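Getting the Play Kitchen Back in Its Box

Tips from the Dovasthorpe house, updated 2018-09-18

I own one decent saucepan. My daughter, who is four, owns a complete kitchen with table service for a banquet, and most evenings it is spread across the route between the couch and the bathroom. I have stepped on the fried egg. I have stepped on the fried egg more than once.

What follows is what works for us. Your mileage will vary with the size of your floor and the stubbornness of your chef.

Sort by shape

I used to sort by food group, like a fool. Fruit here, vegetables there, and then a long debate about the tomato. Now flat things go with flat things and lumpy things go in the bin. A four-year-old can manage this. So can a grandfather, if you leave him alone with it.

Stand the plates up

Plates in a stack are fine until someone wants the bottom one. Stand them on edge in a dish rack or a narrow box, the way you'd file letters, and she can pull out the one she's after without launching the others. Long food, such as corn and carrots, can stand up alongside. It takes up hardly any room that way and stops rolling under the radiator.
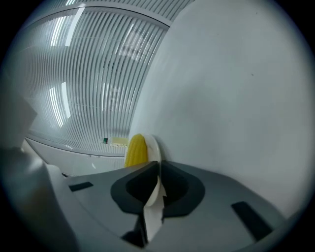
Wash it all at once

Hard plastic food goes in a sink of warm water with a squirt of dish soap. Leave it ten minutes, then go after the bumpy pieces with an old toothbrush. Corn is the worst. Jelly gets between the kernels and settles in for the winter. Shake out anything hollow and dry it on a towel overnight, with the holes facing down. Skip the dishwasher unless you like your bananas curly.

Anything made of wood gets a damp cloth and that's all.

Thin the herd

Every October I take out whatever is cracked, chewed or a duplicate. We were up to 23 slices of pizza at one point and had no whole pizza. The good extras go to Nermina Ivanov down the street, whose twins are opening a restaurant.

Label the bin with a drawing

Mine was supposed to be an apple. She calls it the potato bin. The apples go in it anyway.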